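Introduction to Service Robotics
Notes for session 12: Demonstration visit, 8 July 2026
Prepared by Chanida Khunthong

Please read these notes before the visit and bring them with you. The part called "Questions for your report" will be used again in the following session.

1. Purpose of the visit

Until now we have studied grasping mostly on paper. You know the words (approach, closure, contact, lift, release) and you have calculated the force on a two-finger gripper holding a hard block. At the demonstration you will see people collecting grasping examples by hand, with grippers that are held and moved by a person. The objects are soft, and this makes many of our calculations from May less useful than they looked.

Our host is Thitima Wongsuwan of Keltix. She will speak for the first part, and then the group will be divided in 2 for the practical part. One half goes to the tables while the other half stays with her for the discussion of recorded trials, and afterwards you change.

2. Before you arrive

Meet at the Whitelaw entrance, not at the Sala building where we have our normal lectures. The demonstration is in room 114. Leave large bags on the shelf outside. Long sleeves should be rolled up, as they catch on the finger linkage.

You may take photographs of the tables but not of the screens. If you wish to use a photograph in your report, write under it who took it.

3. Words you will hear

Jaw: one side of the gripper. Our textbook says "finger" for the same part. At Keltix they use both words, so do not be confused.

Pad: the soft piece on the inner side of the finger. It touches the object. A textured pad gives more friction than a smooth one, but it also wears, and a worn pad changes the result of a trial.

Trial: one complete action, from the start position until the object is released. A trial where the object falls is also kept. Students often ask why. A model which has only seen good grasps has no information about what a bad one looks like.

Reset: putting the objects back before the next trial. It should be done with some variation. If the toy always lies in the same place with the same side up, the model may learn the place and not the toy.

Clutter: everything on the table or behind it that is not part of the task. Some clutter is wanted.

4. The task at the tables

The task is called "toys to box". The operator takes soft toys from the table and puts them in an open cardboard box. It sounds like a task for a small child, and a small child does it better than most robots. Please consider the following difficulties.

A plush toy changes its shape when you press it. The width you measured before closing is not the width after closing.

The best place to hold it is not clear. The belly is wide and the limbs are narrow, but if you lift a toy by one limb the body swings and can hit the wall of the box.

The toys hide each other. When two large ones are already inside, a long arm or leg may stay over the rim. Is the task finished then? You must decide this before you begin recording, and all operators must decide it the same way. 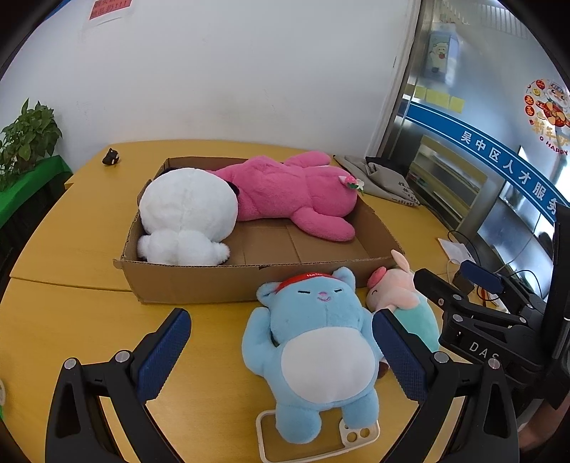 When two grippers work at one table, there is the further question of who moves first. In the Keltix procedure one operator is named the leader for each trial and says "closing" aloud before the jaws close. The second operator waits or supports. Do not reach across the other person's gripper.

Each student will make up to 3 trials. Go slowly. The usual mistake of beginners is to close the jaws while the hand is still moving forward, and the toy is pushed away.

5. Questions for your report

Choose one toy and describe where you held it. Would you hold it in the same place a second time?

How would you write the rule for "finished" so that two people who have never met give the same answer?

Compare what you saw with the Stellmont exercise, where all objects were rigid. Which assumptions of that exercise must be removed?

Reports are to be handed in on paper at the start of the next session. One page is enough, drawings are welcome.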